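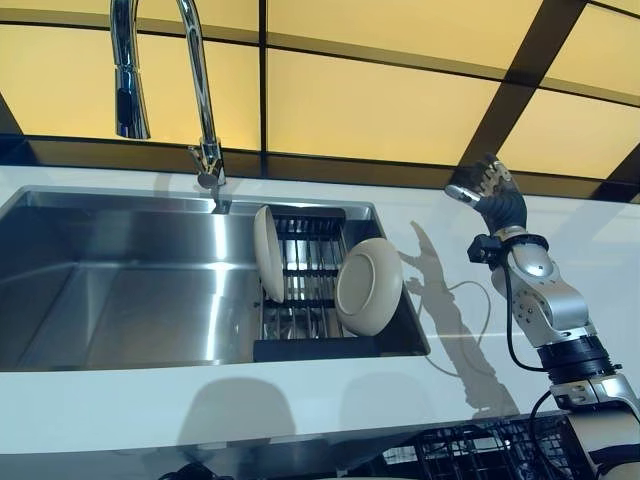

Fixing wrist cable snags and dropped dishes at a sink rack

This page covers a fault we had on the kitchen bench at Skurbridge, where a single arm with a five-axis wrist moves dishes in and out of a rack set into the sink. The same steps apply to any arm that has its hand cable run on the outside. It assumes you can already jog the arm, read joint currents and edit waypoints.

The fault

The arm stopped with a protective stop on joint 5 while lifting a dish from the rack. The dish was released 8 cm above the rods and chipped. The log showed a wrist position error, so the first person to look at it replaced the wrist encoder lead and restarted. The same stop came back on Thursday, at a different dish position.

The encoder was fine. The hand cable leaves a small module on the wrist collar and hangs in a long loop beside the forearm. At low reach the loop rests on the countertop. When the wrist rolled past a certain angle, the slack moved behind the forearm and caught at the lower joint. The wrist then pulled against its own cable until the controller tripped.

There were two separate problems: the cable could snag, and the hand opened on a stop. Fix both. Clearing the snag alone leaves you with a hand that will drop whatever it is holding the next time anything trips.

Before you start

Take all dishes out of the rack. Press the emergency stop and lock out the arm supply. The hand has its own supply on our bench, and on many others, so isolate that as well. Support the forearm before you release any brake. Wait for the drive lights to go out.

Dry the countertop. Connectors will be open during this work and the tap is within reach of them. Turn the water off at the valve under the sink.

You will need:
Hook and loop straps, 20 mm wide
Two saddle clips with rubber lining
A paint marker
A multimeter
A plastic bowl of the same size as the real dishes

Step 1. Inspect the cable

Disconnect the cable at both ends. Run it through your fingers and feel for flat spots, nicks and soft sections. Pay attention to the first hand's width after the wrist module, where the bending is worst. Check each conductor for continuity while flexing the cable. If a reading flickers at all, replace the cable. Do not tape it.

Look at the latch on the wrist connector too. Ours had been pulled sideways often enough to crack one tab, and the plug still felt secure when pushed in.

Step 2. Find the real snag point

Reconnect the cable but leave the hand empty. Restore power and put the arm in manual mode at its lowest speed limit. Keep the enabling switch in hand and stand clear of the elbow.

Jog to each waypoint in the pick routine, one at a time. At each one, roll the wrist through its full programmed range and watch the cable, not the hand. Mark the forearm with paint wherever the cable touches it. Stop if the loop goes tight or passes behind a joint.

Write down the wrist angle at each contact. In our case the loop crossed over at 47 degrees of roll, and only with the forearm angled up and over the sink. With the arm folded back it never happened, which explains why the bench checks had all passed.

Step 3. Reroute

Power down and lock out again.

Fit one saddle clip on the forearm just below the wrist collar and the second near the elbow end. Use existing screw positions only if the arm manual allows it. Otherwise strap the clips on. Do not strap over a joint gap.

Leave a service loop between the wrist module and the first clip. It must be long enough for full roll in both directions and short enough that it cannot reach the countertop at the lowest waypoint. Set it with the wrist at mid-range. Between the clips the cable should lie flat with no spare length. Take up whatever is left at the base, below the shoulder, away from the front edge of the counter.

Step 4. Limit the wrist

Set a soft limit on wrist roll 10 degrees inside the smallest contact angle from Step 2. Keep this limit even though the cable has moved. If a waypoint now falls outside it, reteach the approach. Do not raise the limit to suit the waypoint.

Dishes leaning with the foot ring outward need more roll than dishes standing on edge. Teach these as a separate approach from the side.

Step 5. Change what the hand does on a stop

Open the hand settings and find the action on protective stop. On the Hidel controller it is under Outputs, Stop Behaviour, and the setting we found was Release. Change it to Hold Position. Check that the emergency stop has its own entry, and decide that one with whoever is responsible for the risk assessment. A hand that holds on can trap fingers, so a manual release must be within reach and labelled.

Step 6. Test

Put the plastic bowl in the rack. Run the pick at low speed and trigger a protective stop during the lift. The hand must keep its grip. Use the manual release and confirm it opens.

Next, run 100 cycles at low speed with the plastic bowl, then 100 at working speed. Record the peak joint 5 current for every cycle. A slow climb means the cable is still dragging somewhere. One sharp peak usually means a single bad waypoint. Return to Step 2 in either case.

Only then put ceramic dishes back.

If the fault comes back

Stop on joint 5 with normal current before the trip: check the wrist connector latch.
Stop on joint 5 with rising current: check the service loop and both clips.
Stop with no dish in the hand: check for a rim caught under the rack rods at the previous pick.
Hand goes limp with no stop logged: check the hand supply and its fuse.

Inspect the straps monthly. Detergent splash stiffens them, and ours were due for replacement by February.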